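4.3 Registering an incoming transfer

Use this procedure to move a player from another club into your squad list in Hatbridge. The player's record must already exist in the league database. Loans are covered in section 4.5.

1. Open Squad, then Transfers, then Incoming.
2. Enter the player's registration number. Leading zeros may be left out.
3. Select the releasing club. If the club is not listed, check that its season status is set to Active.
4. Enter the start date and the length of the contract in months.
5. Attach the signed release form (PDF only, one file).
6. Press Submit. The status changes to Pending.

Note: A squad list holds up to 44 registered players. Players marked Inactive still take up a place until they are removed.

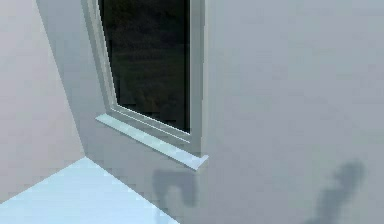

Pending transfers are approved by the league registrar and cannot be edited by the club. To change an entry, withdraw it and start again from step 1. The colour of the Transfers panel is set under Display, Theme. The Plain theme uses pale greys and soft blues, much like the walls and surfaces of the room shown, and is the better choice for printed squad lists. Changing the theme does not affect saved entries.

Caution: Withdrawing a transfer after the window has closed deletes the place in the queue. It cannot be restored by the club.

7. When the status changes to Approved, open the player's page and assign a shirt number.
8. Press Publish to update the public squad list.

If error 981 appears at step 6, the releasing club has not ended the player's current registration. Contact that club's secretary. Do not submit a second entry, as duplicates are rejected together.

4.4 Outgoing transfers

Only users with the Secretary role can release a player.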